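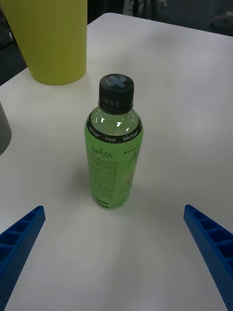
3 min read

Section 4: Handling drinks and cups at the table

Applies to the Gramis tabletop arm, two-finger gripper, all benches at Clundport. If your bench has a laminated card that disagrees with this section, the card is old and this section wins. Please throw the card away.

4.1 Before you enable the arm

1. Find the stop button. Press it. Confirm that the arm refuses to move. People skip this step because it worked yesterday, and yesterday's button is a fine thing to rely on if you are working yesterday.

2. Check every cap by hand. Sealed or tightly closed bottles only. A plastic bottle full of green drink will forgive a clumsy grip right up to the moment it doesn't, and the sugar-free kind is no kinder to a power supply.

3. Stand the bottle upright with clear table on both sides, so that each finger has room to come in.

4. Open the gripper all the way before the approach. Half-open fingers are how bottles learn to bowl.

5. Move phones, keys and your own coffee to the shelf. The arm has no opinion about which cup is yours.

NOTE: Speed is limited to 30 percent for any object holding liquid. The setting survives a restart. It does not survive Ferhat Tokgöz's "quick test" profile, so load the standard profile after him.

4.2 Placing a bottle in a cup

1. Set out the cups upright and empty, with at least a cup's width between them. Paper cups are fine for small bottles and for nothing else.

2. Lift, pause for a full second, then travel. The pause looks silly and stays in.

3. Lower until the bottle touches bottom, then open. Do not drop it the last inch to save time.

4. A bottle that leans against the cup wall is an acceptable result. A cup that leans is a fail, and goes in the log as one.

5. Withdraw the fingers with the gripper wide open and bring them well clear before anyone reaches in.

CAUTION: Hands stay off the table while the arm is enabled. "Paused" is enabled. "It's only thinking" is also enabled.
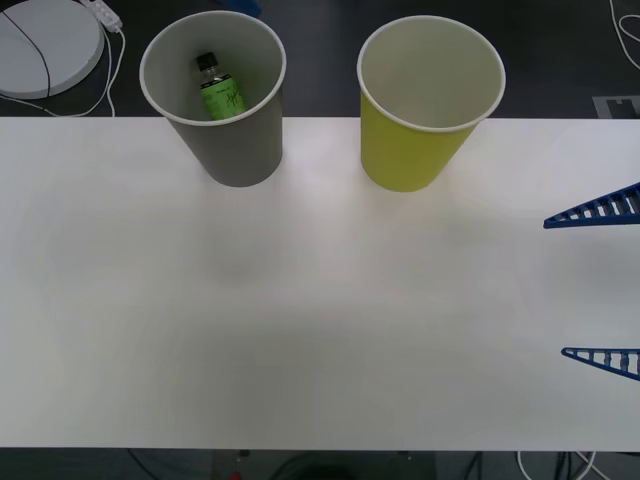
Dace Jõgi would add a line about cup position, and has asked for it at every review: cups belong a hand's width in from any edge, she says, and a rule that lets them stand at the back because it makes the reach easier is a rule written by the arm. The point is accepted. From July the hand's width applies to all new task layouts.

4.3 Cables and floor

1. Keep cables off the tabletop and out of the walkway.

2. Power adapters go where a spill can't run down to them. Look under the table as well as behind it.

3. If a drink does get loose, press stop first and fetch towels second.

4.4 Logging

Record every attempt, including the embarrassing ones. A run is 60 attempts. Stop the run early after any spill, and write down the attempt number and the gripper opening. "Fell over" is a symptom – say what touched it last.

Inspect the finger pads after each run and replace them at 3,000 grips, even if they look fine to you. Spares are in the Fodgate cabinet, second drawer.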